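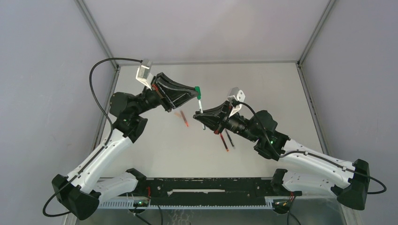
Gendetti has released version 2 of Clurnix, its open planning and control package for robots with more than one arm, and the main change is in how the software decides when one arm should let go of something and the other should take hold. The company put the release out on June 21, 2022, along with the test recordings it used to tune the new code. The recordings come from a small bench cell with two arms set at opposite sides of a gray tabletop, and the work is mostly with pens and markers. In one of the handover tests the left gripper holds a green-capped marker upright, tip down, while the right gripper reaches up beneath it. Each gripper carries its own small sensor block on top.

Reading time: 4 minutes

Earlier versions of Clurnix planned each arm separately. A user wrote a path for the left arm and a path for the right arm, and a third piece of code kept the two from hitting each other, usually by making one wait. That worked well enough for jobs where the arms stayed on their own sides of the table. It did poorly when they had to meet in the middle, and many users ended up writing their own handover routines with fixed positions and fixed delays.

In the new version, the planner treats the two arms as one machine with a shared schedule. It looks for a meeting point that both arms can reach comfortably, picks a grasp for the receiving gripper that leaves room for the fingers of the giving one, and works out both paths together. If the object has moved in the first gripper, the planner can adjust the second arm's approach without starting over.

Gendetti said the planner was tested on 2,041 handovers before release, using objects of different lengths and thicknesses. The company has published the logs for all of them, including the failures. Most of the failures listed in the release notes fall into two groups. In the first, the receiving gripper closed before the perception module had a settled estimate of where the object was. In the second, the giving gripper opened too early after a light touch was read as a firm grasp.

To deal with the second problem, Clurnix now has a release check. The giving arm holds on until the motor readings from the receiving gripper and the position estimate from the perception module agree for a set period. Users can change that period in the settings file. A longer one makes the handover slower and safer, and a shorter one suits light objects that do little harm when dropped.

The perception module has also been reworked. It now combines the views from both grippers into one estimate of where the object is and which way it points. Thin objects were a weak spot in the last version, especially when a gripper covered most of the object from one side. The new module keeps track of the part it can no longer see by using the last good view and the known position of the gripper. When the two views disagree by more than a set limit, the arms pause and the module takes a fresh reading.

A separate tool, Ji, ships with the package for the first time. Ji is a viewer for recorded runs. It lines up the planned path, the path each arm followed, the gripper commands and the sensor views on a single timeline, and a user can drag back and forth through a run to find the point where things went off plan. Gendetti had used the tool in-house since January and said outside testers asked for it more than for any other feature.

Ji can also replay a recorded run through a changed version of the planner and mark the places where the new plan differs from the old one. The replay runs on an ordinary desktop computer and does not need the arms to be connected. Recordings made with older versions of Clurnix can be opened, but the sensor views will be missing from the timeline because those versions did not save them in a form the viewer can read.

The controller underneath runs at 500 updates per second for each arm, the same rate as before. Gendetti said it left the rate alone so that existing hardware drivers would keep working. The drivers supplied with the release cover 9 arm models, and the notes explain how to write one for an arm that is not on the list. Both arms in a cell have to be able to take commands at the same rate. Mixed pairs are allowed, but the company describes them as lightly tested.

Some older code will need changes. Programs that call the arms one at a time will still run, though they will get a warning at startup. Programs that use the old waiting routine must be moved to the shared schedule, and the release includes a script that handles the simple cases. Calibration files from the last version cannot be reused. Users will need to calibrate the arms again relative to each other, following the steps in the setup guide.

The first outside group to use the new version is a test lab in Tromstead, which has been running prerelease builds on sorting and capping tasks. The lab reported that setting up a new handover took far less work than with fixed positions, but that the planner sometimes chose meeting points close to the edge of an arm's reach. A setting added shortly before release lets users mark a preferred area of the workspace. The planner will look there first and go outside it only if it finds no workable plan.

Clurnix does not yet handle soft items such as cloth or loose cable, and it does not plan for objects that both arms carry together over a distance. Gendetti listed two-arm carrying as planned work and gave no date for it. The package and the viewer are free to download, and the recordings are offered as a separate download because of their size.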